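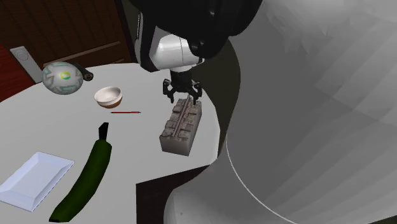 Why Do Old Things Look Old?

Leave a fence post outside for 30 years. It goes gray. It cracks. Did somebody paint it? Nope. That was weather!

Sun first. Sunlight breaks down the stuff that makes new wood brown. Then rain washes it off. What's left is gray. Easy.

Now the cracks. Wood soaks up water and swells, then dries and shrinks. Swell, shrink, swell, shrink, all year long. In the end it splits, mostly along the grain.
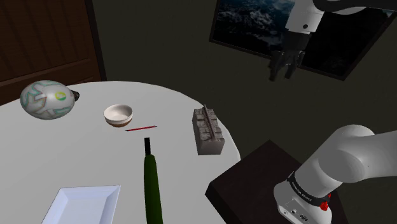 Words by Kirsten Hawthorne
Checked by Hoi-yan Yau

What about stone? Stone is tough but water is sneaky. It gets in tiny gaps and freezes. Ice takes up more room then water, so it pushes. Crack! A bit falls off. The old bridge at Bralledmont has lost 2 corners this way.

Iron rusts. It needs air and water to do it. Salt makes it go faster, so gates by the sea get rusty quick.

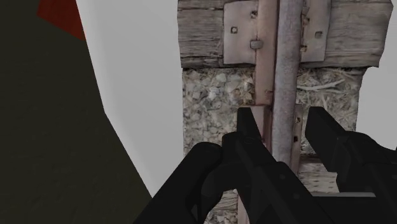
Brundell Junior, Issue 2

Try it! Find two ice pop sticks. One stays in a drawer. One goes outside in a sunny spot, stuck in a pot of dirt. Start in April if you can. Look at them both when summers over. Draw what you see and write the date next to it.

New word: WEATHERING. It means getting worn down by sun, rain, wind and ice.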